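清掃料を宿泊料に込みにすると、本当に予約は増えるのか

貸別荘の清掃料を別立てにせず、一泊あたりの料金に溶かし込んでしまおうという提案が、このところ会員のあいだに回っています。出どころは予約管理サービスのネルトネスが配っている案内で、表紙に大きく「総額表示で予約15%増」とあります。景気のいい数字ですが、どの地域の、どの季節の、何と比べた15%なのかは最後のページまで読んでも出てきません。

注記には対象物件が243件とだけ書いてあります。部屋の広さも平均泊数もわかりません。海沿いのワンルームと、家族が一週間こもる山の一軒家を同じかごに入れて平均を取られても、こちらの値付けの参考にはしにくいでしょう。切り替えた時期が繁忙期の手前だったなら、何もしなくても予約は伸びたはずです。

4月14日の集まりでこの話を出したところ、すでに切り替えた人が二人、様子見が大半でした。切り替えた二人の感想も割れています。片方は問い合わせが減って楽になったと言い、もう片方は一泊の客ばかりになったとこぼしていました。

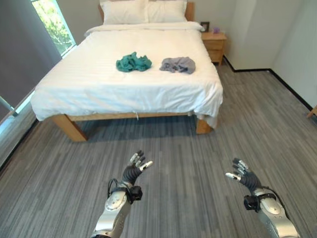
一泊の客と七泊の客

計算してみれば当たり前の話です。清掃は滞在一回につき一度で、泊数が増えても費用はほとんど変わりません。それを一泊ごとの料金に割って載せると、短い滞在では回収しきれず、長い滞在では取りすぎになります。長く泊まってくれる人ほど損をする仕組みを、わざわざ自分の手で作ることになりかねません。

ネルトネスの案内は、この点を「泊数に応じた割引設定で調整できます」の一文で片づけています。その割引設定は上位プランの機能で、月々の利用料が上がります。売りたいものが先にあって、理屈があとから付いてきたように読めてしまうのは、私がひねくれているせいでしょうか。

もっとも、別立ての清掃料が嫌われるのもよくわかります。検索では安く見え、最後の画面で急に跳ね上がる。一泊の料金と大差ない清掃料を見せられて、気持ちよく決済のボタンを押す人は少ないはずです。予約サイトのクリリッツは、検索結果の段階で総額を出す表示を6月から標準にすると知らせてきました。そうなれば客の目に入る金額は別立てでも込みでも同じになり、案内にある効果の大半は消えるのではないかと思います。

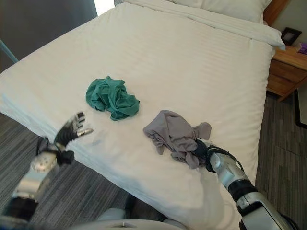 ロベル・ツェガエさんは、そこまで疑わなくてもいいのではと書いてきました。総額が同じでも、明細に清掃料の行があるだけで「これだけ払ったのに髪の毛が落ちていた」と言われる。行が消えてからは、その手の苦情がほぼなくなったそうです。短い滞在については最低二泊の条件を付ければ済む、というのがツェガエさんの考えです。

なるほど、苦情の件は数字に出ない利点かもしれません。ただ最低泊数を付ければ、平日の飛び石の空きは埋まらなくなります。どちらの損が大きいかは物件ごとに違い、やはり一律に勧められる話には思えません。

アヤナ・ハドグさんの宿では、折衷案を試しています。宿泊料に載せるのは清掃費の半分まで、残りは「滞在準備料」として一度だけ請求する方式です。名前を変えただけではと正直思いますし、客が納得しているのかもまだわかりません。始めてから受けた予約は10件で、判断するには早すぎます。本人もそう言っていました。

当面の私の意見は、急いで動かないことです。切り替えるつもりの方は、せめて先に昨年の台帳を開いて、平均泊数と、清掃業者に払った額を書き出してください。平均が四泊を超えるなら、込みにした料金で長期の見積もりを一つ作り、近所の似た物件と並べてみるといいでしょう。たいてい、思ったより高く見えます。

それから、ネルトネスの担当者には243件の内訳を問い合わせてあります。返事は「社内で確認中」のままです。届いたら次号に載せます。

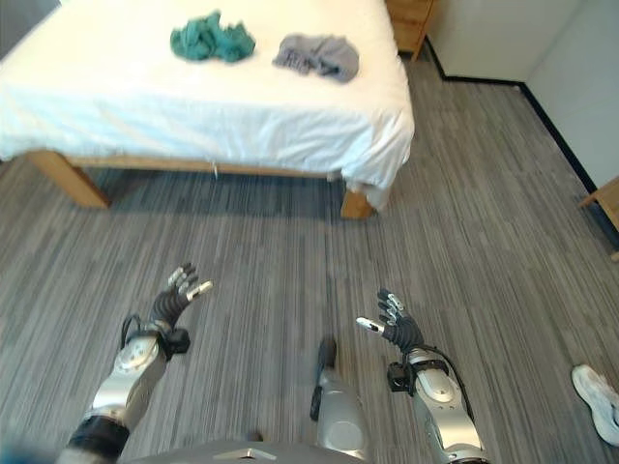
白い寝具のベッド

切り替えた方、やめて元に戻した方の体験談を募集しています。増えた減ったの印象だけでなく、切り替え前後の同じ月の予約件数と泊数を添えてもらえると助かります。物件名は伏せて掲載します。宛先は編集担当のハゴス・ゲブルまで。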